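From: Þórarinn Mikkelsen
To: tableware-makers list
Date: October 26, 2019
Subject: Re: Collar finish on the Clolia vases

Sewwandi Dissanayake wrote:

> We are close to fixing the spec for the Clolia vase and I would like
> opinions before I send parts to the plater. The body is slip-cast
> stoneware with a matte glaze. The neck takes a turned brass collar,
> 70 mm outside diameter, which is bonded on after the glaze firing.
> Vilhjálmur wants the collar in bright chrome on the small run and in
> bare polished brass on the rest. I have three worries.
>
> First, the samples from Skumevent show fine turning lines through the
> chrome even though the brass looked fine before it went out.
>
> Second, the bare brass went brown at the inner lip within two weeks
> in my kitchen, where the water gets to it.
>
> Third, I have no feel for whether chrome and matte stoneware look
> right together at this size. On the drawing it is fine. On the table
> it seems to jump forward. The run is 149 pieces so I can't plate a
> few of everything and see.
>
> Also, does anyone bond the collar before plating? Gunnlaugur says
> never do it.

Sewwandi,

Taking these in your order, with the bonding question at the end.

The turning lines first. Decorative chrome is very thin and it hides nothing. The nickel under it will level a little, depending on the bath, but a plater quoting for decorative work will assume you have delivered the surface you want. If the lines are in the chrome they were in the brass. You did not see them before because turned brass straight off the lathe scatters enough light to cover them, and also because the lines run around the part and you were probably looking at it from the side with the lamp overhead. Turn the part so the light falls along the axis and check again.

My sequence for collars of that size is 320 wet, then 600 wet, then 1000 wet, then a sisal wheel with a cutting compound, then a loose cotton wheel with a finishing compound. Change direction at each grit, so that at every stage you can see whether the previous scratches are gone. On a collar this means going across the turning lines by hand at the first grit, which is slow. After that the part can go back on a mandrel. Do not skip from 320 straight to the wheel. The wheel will make it shiny and round the edges over, and the 320 scratches will still be there under the shine.

Edges need a separate decision. A sharp corner collects nickel and builds up a bead, and it also cuts through on the wheel. Break all corners by a small, fixed amount on the lathe and put the number on the drawing. If you leave it to whoever is polishing you will get a different collar every time.

Clean off the compound while the part is still warm from the wheel. Left overnight it sets in the inside corner where the collar steps down onto the neck, and the plater's cleaning line may not lift it. A bare spot at an inside corner is nearly always old compound.

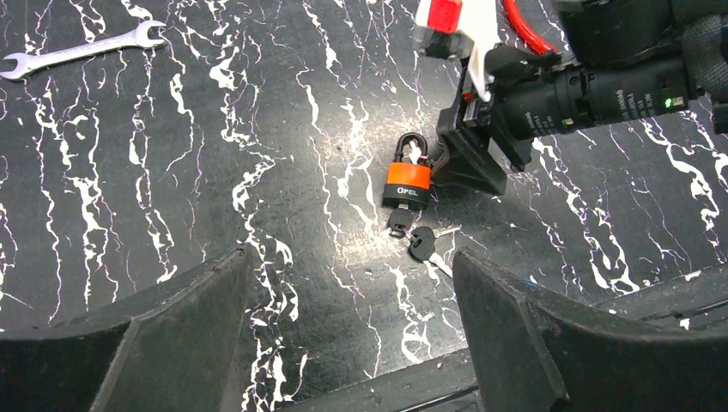

How should polished parts be packed for the trip to the plater?

Wrap each one on its own in acid-free tissue, put it in a closed plastic bag, and stand the bags in a divided box so that no two parts can touch. Newspaper marks brass, and so do bare fingers, so wear cotton gloves from the last wheel onward.

Steinar Ásgeirsdóttir asked me that off-list last week and I am putting it here since the answer applies to your collars as well. Her parts came back with what looked like pitting and was in fact fingerprints which had etched over a long weekend.

Now the browning at the lip. Bare brass in contact with water that has flower stems in it will go brown. Stem water is mildly acidic after a couple of days and it sits at the lip by capillary action, between the metal and the glaze. Wax on the outside does no good there. I tested a paste wax, a microcrystalline wax and a sprayed clear lacquer on offcuts from the Picard candlestick, half immersed in vase water. Both waxes failed at the waterline first. The lacquer held on the flat faces and failed at the edge, where it is thinnest, and then crept under itself. Once it creeps you have to strip the whole part.

Options, in the order I would try them:

Bring the glaze up over the neck and set the collar on the outside only, with the lip of the vessel standing slightly proud. Then water does not touch metal in normal use. You lose the clean top edge that I assume Vilhjálmur drew on purpose.

Keep the collar over the lip, but fill the joint on the inside with the bonding epoxy and strike it off flush. This works if the gap is even. With slip-cast necks the gap is not even, so you will be grinding necks.

Sell it as a dry vase. I do not recommend it. People put water in vases.

If the first is possible at all I would do it. The shrinkage on your body is not consistent enough for the second, going by the necks you sent me in the spring. I measured those at three points each and the out-of-round was larger than the gap you are allowing.
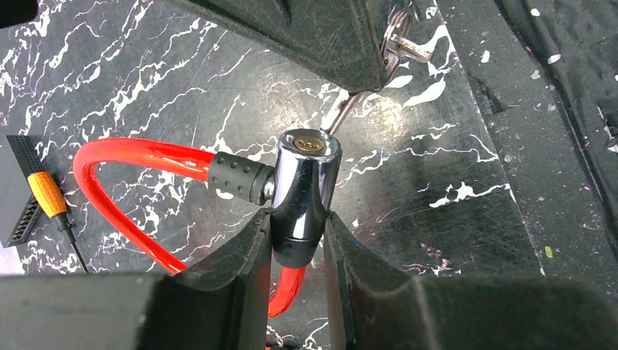 Bright chrome next to a matte glaze is a question of what the chrome has to reflect. A short cylinder with a mirror surface does not really show its own color. It shows the room squeezed into narrow vertical bands, and it changes when you walk past. The lock cylinder in the photo is a fair case of this: the polished sides are mostly dark vertical reflections with bright silver and pale streaks between them, while the worn brass-colored core in the top keeps its own golden tone and holds still. Your collar is wider than any lock, so the bands will be wider too, and they stop dead at a glaze that reflects almost nothing. I think that is the jump you are seeing on the table. On the drawing the collar is a flat gray and the eye accepts it.

Two ways to calm it. One is a satin chrome, where the brass is left at an even 600 finish with a nylon wheel over it, in one direction, and then plated as usual. It costs less in labor, because you stop before the cotton wheel, and the turning direction becomes part of the look. The other is to keep it bright and reduce the height of the collar. Below a certain height the bands read as a thin line and no longer as a shape. I can't give you a number for that. Wrap foil tape on a glazed body, trim it down in steps, and look at it from the far side of the room in daylight and again under a lamp. Do it with satin aluminum tape too, for the comparison.

Note that satin shows handling more than bright does in the first days and less afterward. Shops complain about it at the start. The buyer from Arkismont sent two of my satin trays back as stained, and they wiped clean with dish soap and a soft cloth. I now put a care card in the box and the complaints have mostly stopped.

Mixing both finishes in one product line is fine, but then the bare brass should be satin as well, or the two versions will look like they came from different makers.
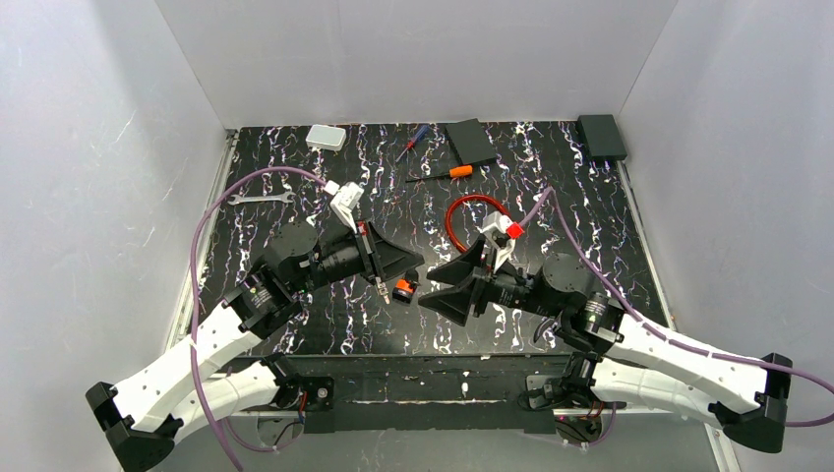
One more point on satin is that the grain has to be agreed with the plater by sample, never by words. "Fine satin" means something different in each shop. Send a finished collar, have them plate it, cut it in half, and keep one half each. When a batch comes in, hold it against your half under the same lamp. Skumevent will do this without charge if you ask at the time of the quote. If you ask later they put it through as a separate order.

On bonding before plating, I agree with Gunnlaugur. The body is porous wherever the glaze stops, and at the foot ring it always stops. It will take up cleaner, acid and bath, and give them back for weeks. The epoxy also has to survive a hot alkaline cleaner, and most of them soften. Gunnlaugur Ketilsson lost a full rack of lamp bases that way and the plater charged him for the bath. Plate first, mask the bonding face, bond last.

For the mask, tell them which face and mark it on the drawing with a heavy line. Chrome is a poor surface to glue to. If they forget the mask, abrade the face back to nickel or brass before you bond, wipe with acetone, and use the part within the hour. Put a shallow groove in the bonding face while you are turning. It gives the epoxy somewhere to key and somewhere for the excess to go, so less of it comes out onto the glaze.

I would also order more collars than vases. Plated rejects can't be repolished, they have to be stripped, and a stripped part is never quite the same diameter afterward.

If you can send two unglazed necks and one glazed I will turn a collar for the outside-only version and you can show Vilhjálmur something real. I am at the lathe most of the week. Glazed one packed separately please, the last box had chips in it.

Þórarinn

--
Þórarinn Mikkelsen
turning, polishing, small batch metalwork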